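Chapter 3
When the Gripper Misses: Faults at the Panel
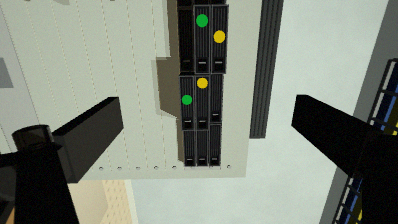

Figure 3.1 Looking up between the two gripper fingers at a panel of ribbed black units, in simulation. Green and yellow markers sit on four of the units.

One Thursday in October, a robot arm at the Montecinos plant pushed a gripper finger into the edge of a panel and kept pushing. The motors did exactly what they had been told to do. So did the vision software. The arm stopped only when Olga Salgado, on shift at the next bench, hit the emergency stop. One latch was snapped, a finger pad was torn, and the line stood still for 54 minutes.

What a wonderful puzzle that is! Every part passed its own tests, and the whole still failed. The cause was a mounting bracket that had worked slightly loose, so the camera no longer pointed quite where the software believed it did. Each reach landed 3 mm to one side. On a flat box that would hardly matter, but on a small latch it decides whether the finger closes on its target or jams against the unit beside it.

Faults of this kind are called calibration faults, and they are some of the most rewarding to hunt down (and some of the most annoying, as you will find in Exercise 3.4). They leave few traces in the log. The Montecinos arm had made almost 800 reaches since its last check, and the error had grown a tiny bit at a time. Nazma Wickramasinghe, who led the inquiry, found it by plotting the force at the fingertips for every reach and watching the line creep upwards.

Her second finding was about safety. The force limit in the Lorix controller had been raised to 30 newtons during an earlier repair and never put back. A lower limit would have stopped the arm long before the latch broke. Keep both findings in mind as you read, for we shall return to them often: the first tells us why the arm went wrong, and the second why it did damage.

In this chapter you will learn how to

- tell a calibration fault from a grasping fault
- read a fingertip force plot
- choose a force limit and record any change to it
- rebuild a failure safely in simulation

You will need the coordinate frames from Chapter 2. If those still feel shaky, work through the Jokurach example again first.

3.1 Where does the arm think it is?

Close your eyes and touch the tip of your nose. You probably managed it, and you did so without seeing either your finger or your nose. A robot arm has a similar sense, built from the angle of each joint, and we begin with how that sense can drift.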